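4.2 Bottle Sorting with the Girkel Kit

The Girkel kit is sold by Pladia as a package for two-arm tabletop work. It includes the grippers, a wrist camera for each arm, mounting parts and the Lu control software. We bought the kit at list price and ran it with the software release dated 14/01/2020. Setup followed the printed manual and took 11 hours, most of it spent on camera calibration.

The task was to move glass and plastic bottles from a shared table into fabric bins. Figure 3 shows the table and bins from the wrist camera of one arm, with the gripper of another arm at work among the plastic bottles.

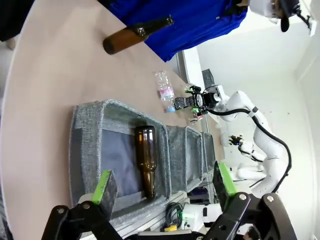 Figure 3. Wrist camera view during bottle sorting. A brown glass bottle lies in the nearest bin.

We logged 2,955 grasp attempts before the end of August. The first 600 were used to tune grip force and were left out of the results. Clear plastic gave the most trouble, as the default Lu settings often placed the grasp point too close to the cap. Lowering the approach speed helped with this, but it made each cycle longer.

The finger pads were replaced every 1,000 attempts, as the manual advises. Pladia supplies spare pads only in full sets, which raises the running cost for small labs. The same pads were used in the Palness trials described in Section 4.3.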